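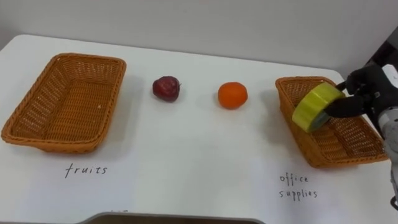

Two wicker baskets and two pieces of fruit on a white table.

On Keeping a Household Food Record
Posted 8 May 2023

The purpose of this post is to set out the method by which our household has recorded its food purchases, and to report the changes made to that method since last November. Several readers wrote after my earlier post on pantry storage to ask for the particulars. I regret the delay in supplying them.

The record is kept in a ruled notebook. Each purchase is entered on the day it is made, under four headings: item, quantity, price and shop. A fifth column is left blank and is completed only when food is thrown away. The entry in that column consists of the date and a single word, such as "mold" or "forgotten." I have found that longer explanations are seldom read again.

The notebook now holds 1,928 entries. Most are of no interest to anyone outside this house. Onions are bought more often than any other item, and bread is wasted more often than any other item. The second of these findings was a surprise to my husband, who does most of the bread buying and who has asked that it be noted here that the loaves at Hulleo are sold in one size only.

Three rules govern the record. Food received as a gift is entered with no price. Meals eaten outside the house are not entered at all. Food from the garden is entered on the day it is picked, a rule adopted at the suggestion of my neighbor Dayana Ochoa after a dispute over zucchini. She keeps a similar book and has done so for longer than I have. Her version has a column for weather, which I considered and declined.

Fresh fruit presented the greatest difficulty. It is bought by weight at Quezada and by the piece at Gustura, and the two do not compare well on paper. From November I have entered all fruit by the piece, with the weight in parentheses where the receipt gives it. The earlier pages have not been corrected. Readers who adopt the method are advised to settle this question before they begin.

It was also decided in November that the contents of the refrigerator would be reviewed every 28 days. The review takes less than an hour. Everything is removed, the shelves are wiped, and each item is checked against the notebook. Items that do not appear in the notebook are added in pencil. There were a great many pencil entries at first, chiefly mustard.

Abundio Zamudio wrote to ask whether a spreadsheet would serve equally well. It would, and it would spare the user the arithmetic at the end of the month. I tried one for a short period and found that I put off making the entries until evening, by which time the receipts had been mislaid. The notebook lies open on the counter beside the kettle and is filled in while the water heats.

Aino Tikkanen asked how spices are treated. They are entered when bought and are exempt from the review. I am aware that this is lenient. There is a jar of ground mace in the cupboard that predates the notebook, and it will remain there for the present.

The next post will deal with the freezer, for which a separate notebook has been purchased.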